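On the Keeping of a Work Table

The table arrived in May, and I have been asked often enough about its upkeep that a written account seems appropriate. Readers who have followed this blog for some time will know that I do not replace furniture readily. The previous table served for eleven years and left the house only when one leg could no longer be made to hold a screw. Its successor has a pale work surface set into a border of light wood, and it is used for cutting, sorting, mending, wrapping and a certain amount of correspondence.

Selection

Three tables were considered. The first, a Voston, was rejected on height. The second was sturdy and reasonably priced at $231, but its top was nearly black, and small items could not be found on it in the evening. The third was the one purchased. It cost $373 with delivery, from a furniture workshop called Breathnach, which also supplied a tin of finishing wax that I have not yet opened.

A pale surface is a commitment. It shows pencil, tea, newsprint, the bottoms of flowerpots and the dye from cheap ribbon. I regard this as an advantage, although I understand that other households may take a different view. A dark table can go two weeks without attention and look respectable throughout. A pale one asks to be wiped the same evening, and so it is wiped the same evening.

The question of sponges

It was my practice for many years to clean everything with a folded cotton cloth. Cloths are inexpensive, they can be boiled, and a worn shirt will yield six of them. Their weakness is that they drag. On the old table this did not matter. On the new one, a damp cloth left long faint streaks that were visible from the doorway whenever the lamp was on, and a second pass with a dry cloth only moved them closer to the window.

I have since changed to sponges, and specifically to the plain rectangular kind. The shaped ones, with a waist for the fingers, are comfortable to hold but do not lie flat, and a sponge that does not lie flat leaves a margin on either side of each stroke. Rounded corners are acceptable. Sharp corners tend to crumble, and the crumbs are then found in the joint between the surface and the wood.

A carton of Durnero sponges was ordered in early summer. The quantity was my error. I had intended to buy a dozen and instead became the owner of 111, which are now stored on the shelf above the boiler in three shoeboxes. Several have been given to neighbors. Should any regular reader live within walking distance and require a sponge, the usual address will serve.

The evening procedure

The table is cleared completely before it is cleaned. I hold to this firmly, having spent a good part of my life wiping around things. Scissors, thread, the stapler, the letter tray and the dish of odd buttons go to the side cabinet. Anything without a place of its own goes into a shallow basket on the floor, and the basket must be emptied before breakfast.

The surface is first brushed with the hand to remove threads and paper dust. The sponge is then wetted under the tap, squeezed until it no longer drips, and drawn along the length of the table in straight lines, beginning at the far side and finishing at the near one. Circular motions are to be avoided. I was taught circular motions as a child and have had some difficulty in giving them up.

For ordinary marks, water is sufficient. For ballpoint ink I use a small amount of Flustau, diluted well past what the bottle recommends, and I rinse the area twice afterward. Glue should be left until it has set and then lifted with the edge of an old loyalty card. I did once try to remove it while it was soft — the affected region was larger at the end than at the beginning.

The wooden border

The border is treated separately and receives far less water. A sponge that is nearly dry may be passed over it once. Liquid must not be allowed to stand along the inner edge, where the wood meets the work surface, and after any spill I run a strip of paper towel down that line and press it with a thumbnail.

Honey-colored wood darkens where sleeves rest on it. On the old table two such patches had formed at the near edge by the third year, one for each forearm, and no amount of polish disguised them. I have therefore begun to change my seat each month, moving one place along, so that whatever darkening occurs will at least be evenly distributed. It is too early to report on the results. The household has been asked to do likewise and has, on the whole, declined.

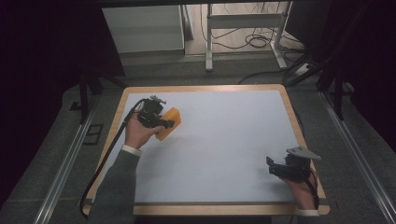
The orange-yellow sponge over a bare stretch of the work surface.

The floor beneath

A work table standing on carpet presents a difficulty of its own. Pins, snipped wire and eraser crumbs do not announce themselves on gray carpet, and they are generally located by foot. I now vacuum under and around the table at the end of each working week and go over the same ground with a magnet on a string, which has recovered two needles and a small brass-plated hinge whose origin remains under discussion.

Cables deserve a word as well. Any cable that crosses the border of the table will in time be caught by an elbow. My own lamp cable now leaves by the back corner and is held with a cloth tie, which has spared the lamp although it has made the lamp harder to move.

Expenditure

For those who keep accounts, the year to date stands at $385, a figure that covers the table, one bottle of Flustau and a new basket. It excludes the sponges, which were charged to the kitchen. The wax was supplied without charge and will be applied to the border before the heating is turned on for the winter, provided that a still, dry afternoon can be found and the household can be persuaded to eat elsewhere.

A correspondent has written to ask whether the same routine would suit a painted table. I have no experience of painted tables and would prefer not to guess. If any reader has kept one in daily use for more than a year, the comments are open below, and I would be particularly glad to hear how the corners have worn.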